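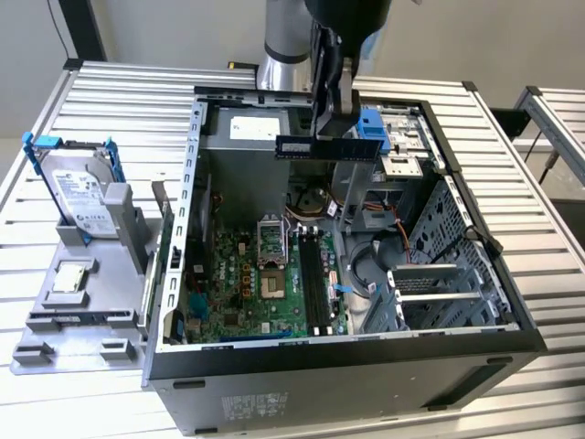 A black memory module over an opened tower. The processor socket is open and the power supply is still in the case.

Carnwood Desktop Reuse Project
Progress report to the Manolakis Fund, second reporting period
Prepared by Vasiliki Konstantinidis, project lead

Where we are

The grant pays for the inspection, repair and placement of 200 used desktop computers donated by Flalline when it closed its Mastberg office. All 200 have now been delivered and logged. Every case has been opened and gone through once. Most of the work in this period was on memory and processors, and most of this report deals with those two things.

We are behind the schedule in our application by three weeks. The first machines were due to go out to the Mastberg adult learning center at the end of this period, and they will now go out early in the next one. We do not expect to ask for an extension to the grant.

What was delivered

The towers came on pallets, shrink-wrapped, with the power cords in separate boxes. Flalline had removed the hard drives before pickup, as agreed, and gave us a signed list of the serial numbers. We checked the list against the cases and found two errors, both of them swapped digits. Flalline corrected them the same week.

We had been told that the towers would come with matching memory. They did not. It looks as if modules were moved between machines over the years, and a good many towers had two modules of different sizes or one module and one unused slot. A box of loose modules also came with the last pallet, with no record of which machines they came from. Together with what we took out of the cases, this gave us 613 modules to test and sort. Our original plan allowed for testing one machine at a time with whatever was in it. We dropped that plan and decided to pull all of the memory, test it separately, and put it back in matched sets.

This is the main cause of the delay. I think it was the right decision. Mixed memory was behind most of the random restarts we saw in the first small batch, and we would have been chasing those faults one at a time after the machines had gone out.

How a tower is handled

Each tower is laid on its side on the slatted table with the side panel off, so that the board faces up. The order of work is the same for every machine:

Check the serial number against the log.
Blow out the dust and look over the fan, the wiring and the board.
Open the processor socket and look at the pin area.
Check the memory slots, including the latches at the ends.
Fit the memory.
Fit the processor, new paste and cooler.
Power on and leave running overnight on the test shelf.

We fit memory ahead of the processor while the cooler is out of the way. The slots are close to the socket on these boards, and there is more room to see whether a module is sitting straight. It also means that a tower with a broken slot is found before any time goes into cleaning and pasting a processor.

The processors are kept in trays during this stage, with a numbered sticker matching the case. We lost a day early on when one tray was relabeled wrongly, and the stickers are now checked at the end of each session.

Memory results

Testing of the loose modules is finished. The failures were mostly in the oldest and smallest modules, and we would not have wanted to use those anyway. The good modules are sorted by size and speed into antistatic boxes. They come from several makers and the boards are different colors, blue ones and dark ones among them. Color tells you very little about speed or size, so everything is sorted by the label and then confirmed by the tester.

There are enough good modules to give every working tower a matched pair at the level promised in the application. There is a small surplus. We would like to hold that back as spares for the learning center, and have written to the fund separately for approval.
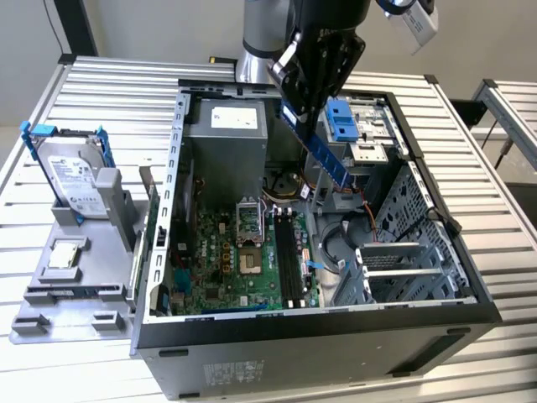 Blue memory module above an open tower. Board and socket at the center, drive bay at the upper right.

Condition of the cases and boards

In general the machines are in better shape than we expected. The office was carpeted and there was a lot of lint in the fans and vents, but very little rust and no sign of water. The metal cases are sound. Some side panels are bent at the rear corner where the catch engages, and these have been straightened well enough to close.

So far 28 towers have been withdrawn from the repair line. The reasons are bent pins in the processor socket, broken memory slot latches, swollen capacitors, and in a few cases a power supply that failed under load and took the board with it. We are keeping these towers for parts. Fans, good power supplies, drive caddies and expansion slot covers have all been useful already. Whatever is left over will go to the county's electronics recycler at the end of the project, and we will send you the receipt.

The application allowed for a higher loss than this, so the number of machines placed should come in above the minimum.

Drive bays and cables

The drive bays need more attention than we gave them in the plan. The new solid state drives are smaller than the old hard drives and need an adapter to sit properly in the bay. Our first adapters were a poor fit and let the drive rattle. We sent them back and got a credit, and the replacement type fits.

The data cables are mostly fine. Where a cable has a missing clip we replace it, as a loose data cable shows up later as a machine that will not start, and the people using these machines should not have to open them. Cables are being routed back along the side of the case and kept clear of the fan. Several machines arrived with a cable touching the blades.

Workroom

The room at Carnwood has worked well. The slatted metal table is a good height, and screws that get dropped can be found under it with a magnet. The overnight test shelf trips the breaker if too many towers are started at once, so they are started in two groups. The landlord has agreed to look at the wiring but has not given a date. We can go on as we are if it is not done.

Storage is tighter. Finished machines take up the same floor space as unfinished ones, and once the pallets were unpacked we lost the back aisle. Mastberg has offered the use of a locked room at the learning center from January, and we plan to move the finished towers there as they pass testing.

Spending

Spending on parts and supplies in this period came to $3398. This covers the first order of drives, the drive adapters, thermal paste, data cables, antistatic boxes, cleaning supplies and the memory tester. The tester was not in the original budget. It was bought out of the line for replacement memory, which we have barely needed, and the total for parts is still under what was approved. An itemized list with receipts is attached to the paper copy of this report.

Staff time is over budget for the period because of the memory work. It should be under budget in the next one, when the remaining steps are quicker. I will flag it early if that does not happen.

No money has been spent on monitors or keyboards. Flalline has found more of both in a second storage unit and has offered them to us. I have seen the keyboards, which are usable after cleaning. I have not seen the monitors yet.

Problems and open questions

The clock batteries on many of the boards are dead or close to it. A machine with a dead battery loses its date and settings when unplugged, and that is a real nuisance in a classroom where things get unplugged every evening. We would like to replace all of them. The cost is small and would come out of the same parts line. Please let us know if you see any difficulty.

The learning center has asked whether some of the machines can be loaned to students to take home. The grant agreement speaks only of classroom use. I told them I would ask and have made no promise. These are full-size towers and not easy to carry, but a few families have said they would collect by car.

We also need a decision on the stickers with the fund's name. The first sample peeled off the case during the overnight test. A second sample on different stock is on order.

Plan for the next period

Finish fitting memory in the remaining towers.
Fit processors and coolers, and complete overnight testing.
Install drives and the operating system.
Inspect the monitors in Flalline's second storage unit.
Move the first finished machines to the learning center and set up the main classroom.
Train the center's two front desk staff in swapping a keyboard, a cable or a whole machine.

The next report will include the placement list by serial number. If anyone from the fund would like to visit the workroom, mornings after 9:30 are best, and I can be reached through the Carnwood office.

Vasiliki Konstantinidis
Carnwood Desktop Reuse Project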